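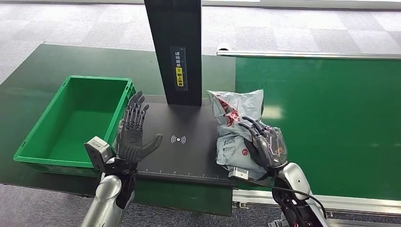
Returning goods bought online: a guide for residents

Collavlow Consumer Advice Service

This page explains how to return an item purchased from an online retailer and how to keep adequate records while the refund is pending. It applies to goods bought for personal use and sent by post or courier. Purchases made at auction, and goods made to order, are covered on a separate page.

Step 1. Read the retailer's returns policy

Locate the policy before contacting the retailer. Note the return period and whether it runs from the date of the order or the date of delivery. Note also who is responsible for postage. A policy of this kind generally deals with change-of-mind returns and does not remove any rights you may have under consumer law where goods are faulty or do not match their description.

Step 2. Request authorisation

Many retailers will not process a parcel that arrives without a return number. Make the request in writing, by email or through your online account, and include:

the order number
the name of the item as it appears on the invoice
the reason for the return
the remedy sought – refund, replacement or repair

Keep a copy of the request. If you telephone instead, record the name of the officer you spoke to and ask for written confirmation.

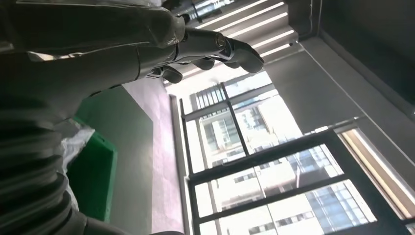 Step 3. Prepare the item

Include all accessories, manuals and tags. Personal data should be erased from phones, tablets and cameras, and memory cards removed. Items containing lithium batteries are subject to restrictions and must be declared at the counter.

The original satchel or carton may be reused if it is sound and can be properly sealed. Old labels and barcodes must be removed or fully covered. Fragile goods should be placed in a rigid carton with padding on all 6 sides.

Step 4. Label and lodge the parcel

Write your return number on the packing slip and place the slip inside the parcel. Attach the address label to the largest flat surface, clear of seams and folds. Obtain a lodgement receipt showing the tracking number.

For goods valued at more than 1,000 dollars, the Service recommends signature on delivery and transit cover. Residents of Egan and Cokard who are unable to travel to a postal outlet may ask their carrier whether home collection is available.

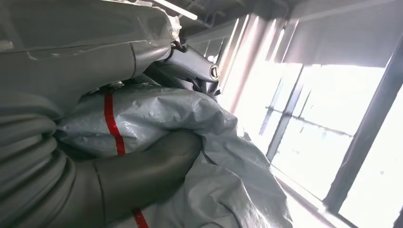
Step 5. Follow up

Check the tracking record until delivery is shown. If no refund has been received within the period stated in the policy, write to the retailer quoting the tracking number and the return number, and set a reasonable date for a reply. Where payment was made by card, your bank can advise on its dispute process and the time limits that apply.

Further assistance

Printed copies of this guide are available from the Stimenik Street office. Enquiries may be directed to Abelardo Sepúlveda, Information Officer.

Page last reviewed 13/07/2019.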